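4.2 What people kept under the pot: household answers on heat, tables and the habit of the mat
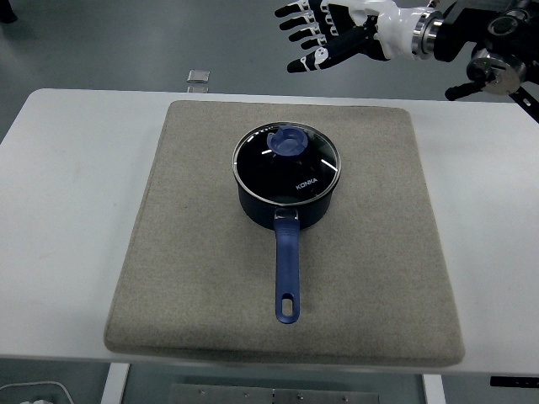
Nisitz, October

Figure 3. A small dark saucepan on a square beige felt pad, on a white table.

We turn now to the part of the study that gave us the most pleasure to read, and that we had planned for the least. The main body of the household survey, described in Section 3, asked people how they cooked and ate at home, with whom, and at what hour. Near the end of the booklet there was a single open question, "Where does the pot go when it leaves the stove?", followed by six blank lines. We put it in mostly to give people a rest after the long table of meal times. We received 2423 booklets in all, and a good many people, having run out of lines, carried on up the margin and over onto the back cover, for which we remain grateful, even if it made the typing slow.

The first thing to say is that the question was understood in two quite different ways. In Nisitz and the villages above it, people took it to mean the table, and told us about serving. In the lower town of Premen, where kitchens are small and the meal is often dished up at the stove, people took it to mean the sink or the back step, and told us about washing up. We ought to have seen this coming (the two places even use different words for the big cooking pot) and we did not. For the comparison below we have used only those answers that mention a table, a sideboard or some other place where food was served. Readers who would like the sink answers will find them in Appendix C, and they are well worth a look, particularly the ones on soaking.

Among the answers that mention serving, the most common pattern by far was what we have called the carried pot: the food comes to the table in the vessel it was cooked in, and people help themselves. The serving bowl, which older cookery books from the region treat as the only decent way to do things, has shrunk to holidays and visits from in-laws. Several people told us they own a serving bowl, know exactly which shelf it sits on, and could not say when it last came down. One woman in Nisitz wrote that hers holds batteries.

Now, a carried pot needs something to stand on, and here the answers become wonderfully particular. We had expected to read about trivets and mats bought for the job, and we did, but they share the page with folded dish towels, bread boards, old magazines, roof slates, a bathroom tile left over from the bathroom, and the lid of another pot turned upside down. We sorted these into bought, made and borrowed. By borrowed we mean an object that has some other use in the house and goes back to it after the meal. The sorting was done twice, by different readers with a month between them, and the two rounds agreed well except on the matter of bread boards. Some families keep one board for bread and a second, scorched one for the pot, and our readers could not settle whether the second board was still borrowed. We let it stand as borrowed, with a note.

Borrowed objects go with big households and with people who learned to cook from a grandparent. Bought ones go with newer tables. This second link was stronger than we had guessed, and the comments help explain it. People who had inherited a table described its rings and burns with something close to affection, and a few could name the dish that left each mark. People who had bought one in recent years worried over it. The word "careful" comes up again and again in their answers, sometimes two or three times in a single line, and it is usually aimed at somebody else in the family.

We followed up with 127 households who had agreed to a visit, and sat with each of them through one evening meal. Most visits began a little before six and ran later than planned, as our hosts would not hear of our leaving before coffee. It would be wrong to treat these meals as ordinary ones. A guest was present, and we suspect that a number of tables were wiped that are not always wiped. Still, the pot is a stubborn thing, and in nearly all of the homes it was carried to the table just as the booklet had said it would be.

What the booklets had missed, and the visits showed plainly, is how much the resting place of the pot decides where everyone sits. In homes with a fixed mat, one that stays on the table all day, the cook's chair was nearly always the one closest to it, and the children were placed at the far end. In homes where the mat or towel was fetched for each meal, the seating moved about a good deal more, and the job of fetching was commonly given to the youngest child able to reach the drawer. Parents spoke of this as a first chore. In the farmhouses along the Roledon road it had a small ceremony to it: the child lays the cloth, says that it is down, and only then does the pot leave the stove. We were told this by grown men who had done it themselves and who repeated the words for us without being asked.

There is a practical side to the custom, and we do not want to lose it under the charm. Kitchens on the Roledon road are long, with the stove at one end and the table at the other, and a full pot for a farm family is heavy. Calling out that the cloth is down saves the cook from arriving with full hands and nowhere to put them. The same call is unknown in Premen, where a person can turn from the stove to the table without taking a step.

We should also mention the village of Lie, which spoiled several of our neater tables. It has only 20 households in the survey, too few to bear much weight, yet they differ so steadily from their neighbors that we have shown them in a row of their own in Table 6. In Lie the pot goes on the floor. A low stool or a flat stone is kept beside the cook's chair, the pot stands on that, and plates are passed down to be filled and passed back up. The people we visited gave us two accounts of how this began. The first is that the village once had a run of narrow tables made by one joiner, with no room in the middle for anything larger than a loaf. The second is that it keeps the pot away from uncles. We have found a narrow table in Lie and have no evidence either way about the uncles.

A word on the limits of all this. The open question came last, and people who were tired of the booklet by then simply left it blank; some 700 of the returned copies have nothing written there. The blanks are more common among people living alone, so the shared table is surely given more room in this section than it has in life. A person eating alone from the pan at the counter has also answered our question, in a way, and we had no box for it. In the second round of the survey the question has been moved forward to the third page, and the number of lines has been raised to ten.

The next section takes up the matter of lids.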